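Back from Chisholm, legs like wood

Home just before midnight. Kit bag still in the hall, not unpacking it. Wanted to get this down before I forget half of it.

So the Chisholm 6. Six miles, mostly along the canal then the horrible bit up past the water tower, and it's the first race I've done since I changed the name on my running club membership. Same legs, different name on the bib. I'd been dreading it since about December if I'm truthful, which is daft because the running part I could do in my sleep.

The form was what got me. Two boxes last year, I ticked the wrong one and felt sick for a week. This year there were three, and a line underneath saying pick the category you want to race in and email if you'd like to talk about it. I emailed. Rory Mackay rang me back the same evening, he organises the whole thing pretty much from his kitchen, and he said they'd had a non-binary category on the list for two years and had just never got round to printing it. Then he asked what I wanted read out at the finish. Pronouns and all. Whole call was maybe four minutes. I'd written notes!

500 runners this year, Rory said, up from not very many. Six of us in the third category. Small field. I came fourth, thank you very much.

Start was cold. Stood behind a man in a Studberg club vest who was eating a banana in very tiny bites and it made me more nervous than anything else. Then the hooter and off, and the first mile was far too quick as per usual. I never learn. By the water tower I was getting overtaken by people pushing seventy and a dad with a buggy.

Best bit - my mum came. She hasn't been to a race since school sports days. She'd made a sign with my name on, the right one, in green marker, and she had spelt it with one L when it's got two and I do not care even slightly. She shouted it the whole length of the finishing straight. Cried in the queue for the flapjacks. Me, not her. Well, her a bit.

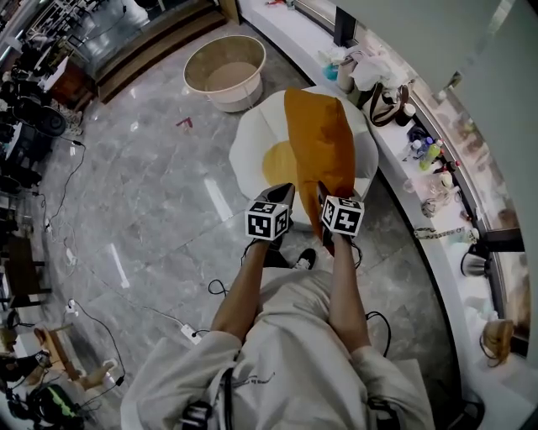
Changing rooms next, as people always ask. There were two big ones and a row of four single cubicles round the side of the sports hall, and the cubicles were just signposted "changing" with an arrow. Loads of people used them. A woman with a toddler, two lads from Onard who I think just wanted a door that locked. I got in, got dry, got out. Last year I drove home in wet shorts, 35 miles, heater on full.

Not all perfect. The results went up in the evening with the third category missing off the page altogether, so for a while it looked like I hadn't run. Messaged Rory, he swore a lot, it was fixed by the time I'd had a bath. And someone in the queue for the bag drop said something to their mate which I won't type out. The mate told them to pack it in. I'd got my answer all ready and didn't need it.

They also raised 700 quid for the Plukari helpline, buckets at the gate mostly. I rang them a couple of times the winter before last, when things were not great, so putting my pound coins in felt like a big deal. If you're reading this and you're where I was then - ring them, or somebody. They dont mind if you just sit there for a bit.

Next one is the Onard half which I have not trained for. Form's got two boxes. I've sent an email, very polite, and stuck Rory's number in it in case they want to ask how he did his. Will report back.

Right. Bed. Cant feel my calves.

Comments (4)

Jools
FOURTH!! So proud of you. And your mum's sign, I'm in bits

canalplodder
I was the dad with the buggy. Sorry about that. Well run on the hill

Tess M
Did they say if the cubicles will be there next year? Thinking of entering but the changing thing has always put me off

Priya
Good luck with Onard, I wrote to them last year and got a one line reply. Maybe if more of us do it they'll get the mesage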